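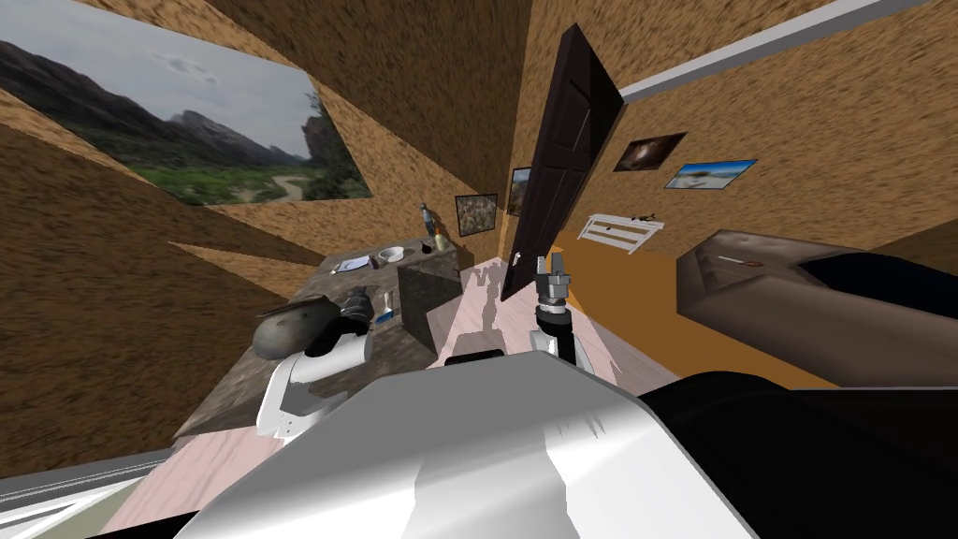
A white robot with two arms, computer rendering. The left gripper holds a gray object over the counter.

The Vote That Kallham Postponed

Friday, May 10, 2024

When the district of Kallham lost its seat on the regional council in February, very few people in the capital noticed. The new map had 4 pages of explanation, and Kallham was mentioned only in a table. The district has 2,509 registered voters. Under the old law this was enough for one representative. Under the new law it is not, and Kallham must now vote together with Lasska, a town on the other side of the river which is much larger and has different worries.

I went there by bus to see how people live with this change. In the bakery, in the post office and at the bus stop I heard the same complaint, told each time with other words. They do not dislike Lasska. Many of them work there. But they remember that the bridge repair was paid only after their own councilor refused to vote for the budget, and they ask who would refuse now.

The supporters of the reform have good arguments too, and I want to be fair to them. The old council had members who were elected by 570 votes, while others needed ten times more. A court could not accept this forever. The Bakker report, which started the reform, said clearly that a vote should weigh the same in every village. It is difficult to be against this sentence.

Still, the report said also that small districts should receive a right to be heard before any decision about roads, schools or water. This part was removed in the last reading, late in the evening, with a majority of seven. I have read the minutes of that session twice, and I found no reason given - only the result.

Now there is a petition to bring the hearing right back. It began in Grultero, where the school is under discussion, and it came to Kallham last month. The local vote on joining it was planned for April and was then postponed to the autumn, after the budget. By that time the decision about the school will be made already.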